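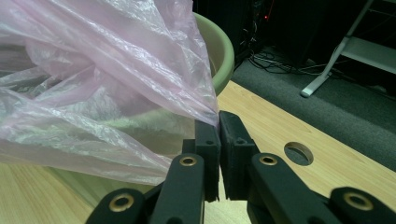

Do you need to line a small plastic bin with a bag at all?
Only if something wet or sticky goes into it. For paper and dry scraps, a bare bin that gets rinsed now and then does the same job.

I lined every bin in the house for 17 years and never asked why. When I moved to Flodville I bought a box of 1000 thin bags, and by July I was tired of them. They slide down. They bunch up. The box takes up half a shelf.

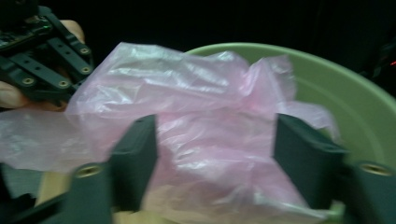 Pink bag, green bin.

My neighbor Emiliano Manzano thinks a liner keeps the bin clean. I think it mostly hides the bin, so it never gets washed. A rinse takes me 30 seconds at the sink.

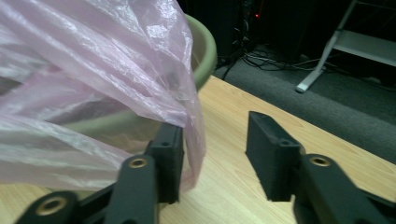
Fit is the other trouble with liners. The stores here sell one size, and small bins come in every size. The extra plastic has to go somewhere, and it ends up hanging over the front of the rim almost down to the table, like the pink one here. Folding it under helps for a day. A tighter bag would help more, but then it tears at the rim.

I still keep a few bags under the sink for fish and coffee grounds. The bins in the bedroom and the office go without, and I would tell anyone to try the same for a month.
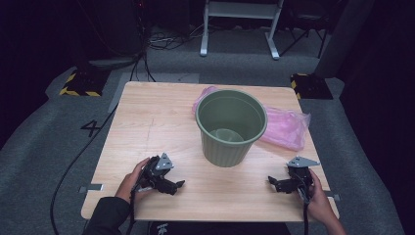
What should you do with the bags you already have?
Keep them for the wet trash and use them up slowly. An unlined bin for dry waste makes one box last a long time.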